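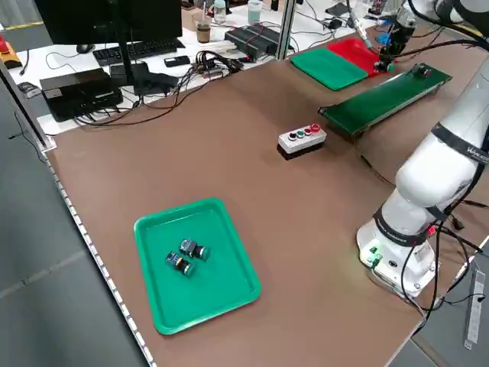 Labeling a circuit breaker panel is a job most homeowners put off until the lights go out, at which point they find a door full of pencil notes left by someone who has since moved to Ildale. Mine said "den," "den?" and "other." The house has no den. I spent an evening with a flashlight in my teeth before I decided to do it properly. What you want at the end is a panel a stranger could use, where each switch says plainly what it does. Color can help a little, the way a row of black, white, green and red buttons on a control box is easy to tell apart at a glance, but color alone won't say which one kills the furnace. You need words.

What you need

A pad of paper, a pencil, a fine-tip permanent marker, a flashlight and a plug-in lamp or a loud radio. A helper is nice. Mine was Gayan Mollah from next door, who has a good shouting voice and was paid in soup. Set aside an afternoon. Mine took longer, but I stopped to argue with the previous owner's handwriting.

Before you start

Save your work and shut down any computers. Tell everyone in the house what you're up to, including the teenager, and tell the teenager twice. If anyone depends on medical equipment, don't switch off anything until that's sorted out. Leave the metal cover screwed on the panel. You're only touching the switches, and everything behind that cover belongs to an electrician. If you see rust, scorch marks or a breaker that feels hot, stop and call one.

Step 1: Draw the house

Sketch each floor as a rough box with rooms in it. Mark every outlet, light and big appliance. It doesn't have to be pretty. My upstairs looked like a ham. Give each outlet a number and write it on the sketch. I had 38 of them, two behind a bookcase I'd sworn never to move again.

Step 2: Draw the panel

On a fresh sheet, copy the layout of the breakers. Most panels have odd numbers down the left and even numbers down the right, stamped into the metal so faintly you'll want that flashlight. Note the number on each handle too. A 15 is usually lights and ordinary outlets. Double-width breakers tend to run the dryer, range or water heater.

Step 3: Turn things off, one at a time

Switch on every light. Plug the radio into the first outlet and turn it up. Go to the panel and flip breakers until the radio quits, then write that breaker's number next to the outlet on your sketch. While it's off, have your helper walk the house and report what else has died. Turn it back on before moving to the next. Check both halves of each outlet, too, as sometimes the top and bottom are on different circuits, for reasons known only to whoever wired the place.

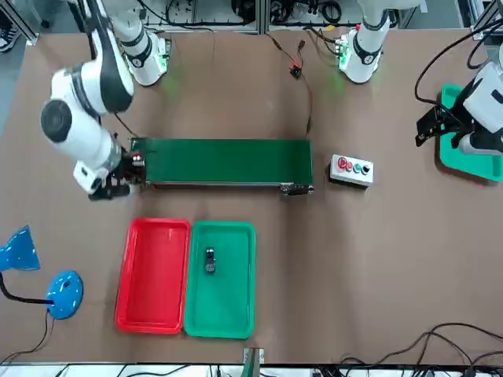
Don't trust anything to be on the circuit you'd expect. My bathroom fan shares a breaker with the porch light, and the garage door opener is on with the guest room. Pilot lights are also less help than you'd think. Plenty of equipment shows a small green glow at its base when it has power, like the lights on those two white columns, and it's tempting to watch for one and call the job done. But some gadgets have a battery and will go on glowing after the breaker is off. Use the lamp or the radio, which have no such tricks.

Step 4: Write the labels

Use the name of the room, never the name of the person. "Pornthip's room" made sense until Pornthip Phuthong finished her lease and took her fern with her. Write "NE bedroom outlets + hall light" and be done with it. If a circuit covers a strange mix, list the strange mix. Print in capitals on the chart inside the door, and keep the pencil version in a drawer.

Step 5: Date it

Put the date in the corner of the chart. Mine reads 08/10/2021. I've had to amend it once already, when the new dishwasher went in. Breaker 22 controls nothing I can find. It's labeled "22: unknown, leave on," and I'd be grateful to hear from anyone with a theory.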